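About Rerkari

Rerkari writes planning and control software for robot arms that pick, sort and place mixed goods. We do not build hardware. Our customers bring their own arms and grippers, and we supply the layer between the camera driver and the joint controller: scene estimation, grasp selection, motion planning, and the tools to test all of these before anything is installed.

The company was started by Špela Dumitrescu and Tharun Sundaram, who had both spent years maintaining planners that worked on one cell and failed on the next. The first release covered a single arm model and one inverse kinematics solver. The current release supports 26 arm models and runs the same planning code in simulation and on the controller.

What we make

Dakov is the motion planner. It takes a robot model, a collision scene and a goal, and returns a time-stamped joint trajectory within velocity, acceleration and jerk limits. If no valid path is found within the time budget, it returns the blocking contact pair with the error code.

Gatuvham is the simulator and regression suite. Scenes are stored as text files under version control, next to the code they test.
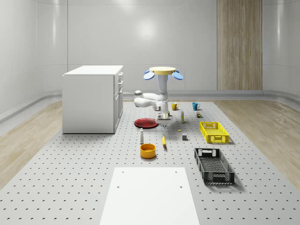
Every change to Dakov is run against 1,049 stored scenes before it is merged. Each scene fixes the object poses, the start configuration and the goal, so a change in path length or planning time can be traced to a commit. Tabletop scenes mix object types on purpose. A shallow plate lying flat leaves a gripper very little clearance at the rim, a narrow bottle with a cap tolerates only a small lateral error, and a mug handle has to be modeled separately from the body. Crates with open grid sides, such as the yellow one and the black one, are a standard test of collision geometry: a convex hull closes off the interior, and a full mesh slows down every distance query. Dakov splits them into walls and a floor.

How we work

Tania Wijesinghe leads perception and Socorro Yupanqui leads controls. Gladys Villanueva runs release engineering. Releases ship every 6 weeks, and each one is supported for 30 months. Interface changes are announced one release ahead, with a migration script where the change can be automated.

Our office is in the Guzmán building, second floor. Integration support is handled by the engineers who wrote the module in question. Bug reports should include the scene file, the solver log and the release number.

Page last updated 18/07/2023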